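Talks > Office Life > Speaker notes

Sandro Ferraro, 11/06/2020. Slot is 30 minutes, leave time for arguing.

Start with the Hunholm survey. 69 people asked, most said a "homely" office helps them think. Ask the room who believes it. I don't, much. People say yes to cushions on a form.

Then the Samik pitch: slippers at work, shoes off, everyone calmer. Slow down here. Who puts them back on the shelf? Who wears the pink pair? Read out the Wysocka email if they're still awake.

Slippers on the ladder shelves, white armchair with its cushion, laptop on the desk:

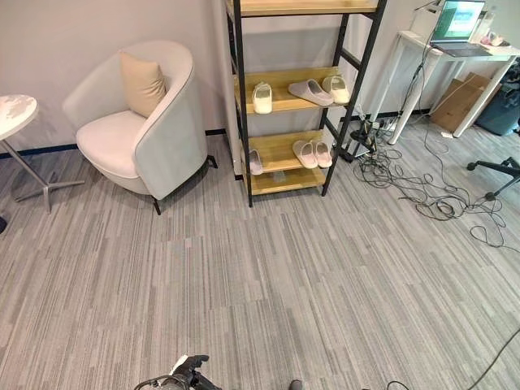
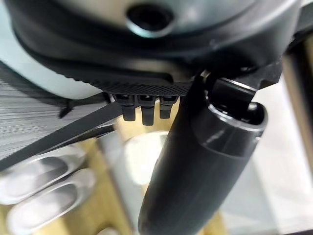

Next point, cost. Clomovport quoted us 307 a month for "comfort upkeep" and could not say what got kept up. I asked twice. Pause for the laugh, if there is one.

Fair side — I'll grant that a soft chair beats a hard one, and carpet tiles are easy to swap. But a lounge corner gets used in the first week and then holds coats. Ours did by November.

Skip the bit on plants if short of time.

Questions. Someone will ask about slipper sizes. Answer: two sizes, and neither fit me.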